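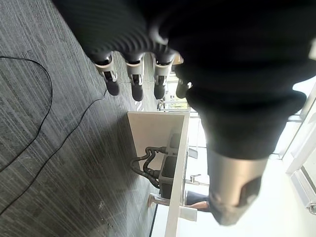
## Session 2: Who gets the place? Catchments, siblings and drawing lots

Notes for the schools and fairness module, 3/4/18. I've typed these up from what I said plus what I meant to say before we ran out of time, so they're longer than last week's. Bring them to the seminar (on paper if you can, the sockets in that room are hopeless).

### Where we'd got to

Last time we talked about what a school place *is*: a service, a right, a sort of prize, depending who you ask. This week the question is duller on the face of it and much more heated in practice. A popular school has more applicants than places. Who gets in?

I'm using Mekdale all the way through. It's a mid-sized town with two secondaries that matter for our purposes: Wijaya School, up the hill, which everybody wants, and Turkar Academy, down by the ring road, which was having a rough few years when the figures were gathered. In the year we're looking at, 2,112 children across the district moved up to secondary.

### The distance rule

Most families think of this one as natural. You live near, you go. It has a lot going for it:

- children can walk
- friends from primary tend to stay together
- parents can work out their chances before they apply, give or take a street or two

And then the obvious trouble, which is house prices. Once a school gets a good name the streets beside it get dearer, and a few years on you've got a state school with an entry fee, paid to whoever sold you the house. I don't think that's a wild thing to say, though Khairul Hartono (his chapter is in your reading pack) thinks I overdo it. His view is that people pay for gardens, quiet and decent bus routes as well, and that it's terribly hard to pull the school out of that bundle. Fair enough! Read him and decide.

Do look at his map of Wijaya's cut-off line. It moves *inwards* nearly every year, so a family who bought safely inside it when the baby was born could be well outside by the time the forms came round.

### The sibling rule

Hardly anyone objects to this until they've only got one child. The case for it is practical: one school run, one set of holidays, one lot of blazers to hand down. The case against is that it lets an old advantage run on. A family can rent by the gates for a year, get the eldest in, move away, and the younger ones follow.

Some districts only count siblings who still live within a set distance. Mekdale didn't at the time. Jot down whether you'd want that, and what you'd say to a family who'd moved because the landlord sold up. (I go back and forth on this one myself.)

### Drawing lots

Right, the fun one. Under the Mekdale proposal, Wijaya would have kept its sibling places and put the rest into a draw open to the whole district. It was published in May and the letters page of the local paper was full of it for weeks.

I've given you two of those letters in the pack. Augustina Tsikata's is the one in favour, and I think it's a lovely bit of argument. She says a draw treats each child the same *at the moment it matters*, and that the people calling it a gamble already had good odds and didn't fancy sharing them. She's a bit quick about transport, mind you. A child from the far side of town would have been on two buses, 47 minutes door to door, and winning a place you can't easily get to is a funny sort of win.

The other letter is unsigned, from a parent on the hill, and please don't sneer at it. The writer's point is about planning. They'd chosen a job, a home and a childminder around that school under the rules as they stood. Changing the rules on people who've kept to them is a cost, even when the new rules are better, and any proposal worth having ought to say how it will be handled.

### A word on "fair"

Listen for which meaning people are using, because they slide about:

1. Fair as *equal chances*, which is the draw.
2. Fair as *expected*, meaning the rules were known and followed.
3. Fair as *need first*, where children who'd gain most go to the front.

The third barely came up in Mekdale, apart from children in care, who already had priority. Why do you think that was? I'd like a proper go at this in the seminar.

### Before next time

Read Hartono's chapter and both letters. Then write a reply to whichever letter you agree with *more*, finding its weakest point. A page is plenty.

There are 18 of you, so we'll split into pairs and swap. The Caltel scans of the older council minutes are still sideways; I've asked for them to be redone, and until then you'll have to turn your laptop round like I did.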